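3.2 Collection of Remote-Control Demonstrations

The pouring task was taught to the arm in two ways. In the first, the operator held the arm near the wrist and moved it through the task while the joints were left free. In the second, the operator stood away from the desk and drove the arm with a hand controller. Both methods record the same signals, so that a policy trained on one set can be compared directly with a policy trained on the other. Section 3.1 covers the recordings made by hand; the present section covers those made by remote control.

All remote-control recordings were made with the Dutar interface, which maps the position and tilt of the operator's hand to the position and tilt of the gripper. A trigger opens and closes the fingers. Motion is passed to the arm only while a second button is held down, which allows the operator to stop, move the hand back to a comfortable position, and continue. Pauses of this kind are common in pouring, where the wrist must turn through a large angle, and they were kept in the raw data. They were removed before training by the method given in Section 3.4.

The task begins with the cup in the gripper. The operator brings the cup over the mug, tilts it until the contents begin to leave the cup, holds or adjusts the tilt, and returns the cup to an upright position. The position of the mug on the board was changed between recordings — the board itself was left in place — and the operator was asked to choose the direction of approach freely. Figure 2 shows the arm at the tilting stage. 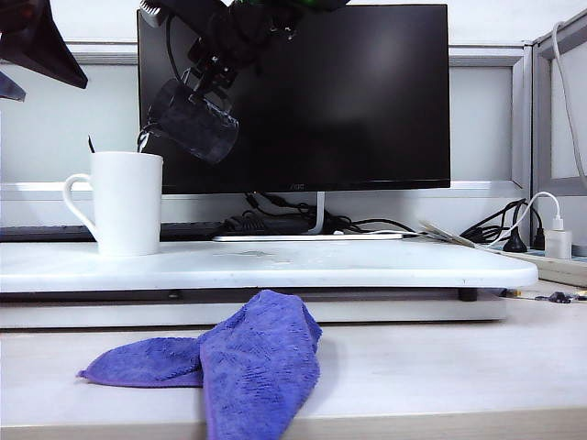
Figure 2. Pouring under remote control. The gripper holds the cup on its side with the mouth directed toward the white mug.

The tilting stage proved the hardest to demonstrate well. When the arm is moved by hand, the operator feels its weight and can correct the wrist with small movements. Under remote control this sense is missing, and the operator must judge the angle by eye. New operators tended to tilt the cup in short steps with a stop after each one. Experienced operators used a single slow turn. Both styles were accepted, and the style of each recording was noted by the second author, Yabsira Ayele, in a later review. We return to the effect of style in Section 5, where the stepped recordings are shown to be harder for the policy to reproduce.

The surroundings were not cleared or covered for the recordings. A monitor and loose cables remain behind the board, and a towel hangs over the front edge of the desk. We considered a plain backdrop, as used in the earlier Sikier study, but decided against it. A policy that depends on a plain background is of limited use in an ordinary office or kitchen, and the cost of the added clutter during training was judged acceptable.

In total, 4000 demonstrations were recorded by remote control. Of these, 3959 were kept. A demonstration was discarded if the log contained a gap in the joint readings, if the gripper released the cup before the end of the task, or if the operator pressed the cancel button. Demonstrations in which liquid missed the mug were kept and marked as failures. From the final set, 1000 were held back for testing and were not used at any point in the choice of training settings.

Two operators shared the work. Each completed a practice period on the Cliltia trainer before making recordings that counted toward the set, and neither was told how the other had performed. The controller was recalibrated at the start of each session under the procedure set out by Hartmut Bauerfeind. One change was made during collection: on 9/17/19 the limit on wrist speed was lowered after operators reported that the cup moved ahead of the hand at large tilt angles. Recordings made before the change carry a separate label in the log, and the results in Section 5 are given both with and without them.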